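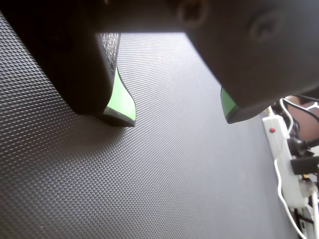

Figure 3. Gripper of the tabletop arm over the textured work mat. The green fingertip inserts are budgeted as a consumable (Section 4.2).

4. Planning the equipment budget

4.1 What we set out to buy

The purchase plan began with a simple question: how much of a small manipulation bench can a teaching lab pay for out of its yearly supplies line, without going to a capital request? We were delighted to find that the answer is "nearly all of it." The total for one complete station came to $1,386, including the arm, the computer board share, cameras, mats, power and a first set of spares. A second quote, from Brondard, covered a ready-built station with a service plan at $3,336. Both quotes were gathered in February and neither includes shipping.

The gap between the two is large, but it is not all savings. The Brondard quote includes assembly and calibration, and our own figure leaves out staff time. When we added the hours logged by the two assistants who built the first station, the difference shrank a good deal. We still chose the self-built route, for a reason that has more to do with year two than year one. Every part of the station can be ordered singly, so a broken servo costs one servo.

4.2 Consumables and wear

Gripper tips deserve a line of their own. In our first draft they sat under "miscellaneous," and that was a mistake. Tips touch everything, and any task with cardboard or fabric will put them to work on edges and folds all day long. We now plan 12 pairs per station per year, bought as a single batch from Dolla so that the color and the surface stay the same across the whole study. Grip pads are ordered with them.

Mats are the other item we underrated. A textured rubber mat is cheap, and a good one makes the bench so much nicer to use! Small items stay where they are put, and the surface gives students a clear border for the work area. We budget one mat per station plus one spare for every two stations.

Test objects cost almost nothing, but they do need a line. Boxes lose their shape and cloths get dirty, and a task is only repeatable if the replacement matches the original. We buy cartons flat in packs and small cloths by the dozen, then note the pack number in the log -- a dull habit that has already paid for itself.

4.3 Power, cables and the table

Cabling was the part of the plan we got most wrong. The first list had one power strip and no spare leads. By the time an arm, its control board, a camera and a laptop are all plugged in, a strip fills up quickly, and a few bulky adapters can block the sockets next to them. The revised list gives each station its own strip, a second strip for chargers and lab equipment that comes and goes, and a bag of short cables in matched lengths.

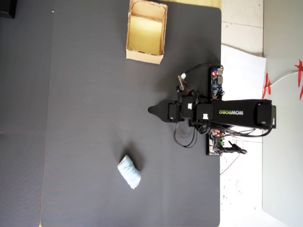
Table space should be planned in the same pass. An arm mounted at the edge leaves the middle of the mat free for a box and one or two soft items, and that is enough for the pick-and-place work in Section 5. It also means that the boards end up close to the edge, with leads running off the side, so we added clamps, cable ties and a small shelf bracket to the order. Together these came to $57 per station. We would happily spend it again.

4.4 Tracking the spending

All orders were entered in Grivby, the stock tool our department already uses for glassware. It was never meant for robot parts, and yet it works very well for them. Each servo, board and camera gets its own entry, with the supplier and the station it was issued to. When a part is swapped, the old entry is closed and a new one is opened, so the running cost of a station can be read straight off the list.

Labs without such a tool can do the same with a shared spreadsheet. The Chornovol template, which we tried during the pilot, has columns for lead time and for the number of spares on the shelf. Lead time turned out to matter more to us than price. Cheap motor parts that take a month to arrive can hold up a whole class project, and we now keep two spare servos per station for exactly that case.

4.5 Order of purchase

We suggest buying one full station first and running it through a complete task before ordering the rest. Our first list and our final list differ in nearly every row except the arm itself. The changes were small and fairly cheap to make at one station. At the planned class size they would have used up most of the reserve, and the money went into a third camera instead -- a very welcome upgrade for the tasks described next.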